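**Subject:** Re: [cell-upkeep] KUKA dress pack rubbing at the wrist, what do you all do?

> We're at 884 hours on the picking cell at Brallthorpe and the outer sleeve on one of our air hoses is getting shiny where it passes the wrist. No leaks yet. Do I shorten the loop or give it more slack? The last person here pulled everything tight with zip ties and I'm inclined to cut them all off. Also, how often do you re-teach the bin corners?

Oh, I love this question, we went through the same thing in August! Cut the ties. Ours were tight too, and we wore through 2 hoses before I jogged axis 5 to both limits with the cover off and watched where everything pulled (do this at 10% speed, with a helper on the pendant).

What fixed it was slack above the wrist and almost none below it. We put hook-and-loop straps where the ties had been, added a Sovik spiral wrap on the air lines, and we're now at 1,685 hours with the same hoses. I check them every 7 shifts with a flashlight and a rag. Takes as long as a cup of coffee. 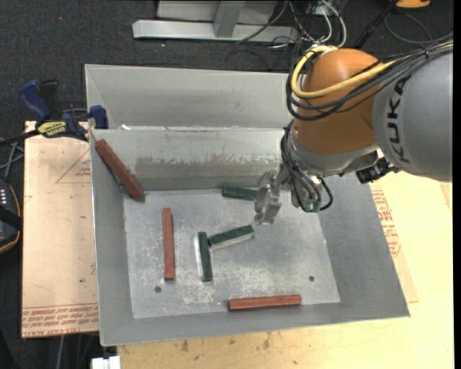 Bin corners I re-teach whenever the bin has been off the table, and otherwise once a month. The clamp has to go back on first or you'll be teaching a bin that can still creep. I touch off on the floor, then run the awkward picks before anything else: a block leaning up against the side wall, like the red one in the upper left, and one lying flat along the back edge, like the green one beside the gripper. If the fingers get down to both with the hoses still hanging easy, the middle of the floor has never given me trouble.

One more on the Wisanano fittings, if you have those: snug them by hand and then a quarter turn. I cracked one going further.

Which wrap did you end up with? The Choi stuff looked good in the catalog but I haven't tried it, and I'd love to hear from anybody who has!

Cell 2 maintenance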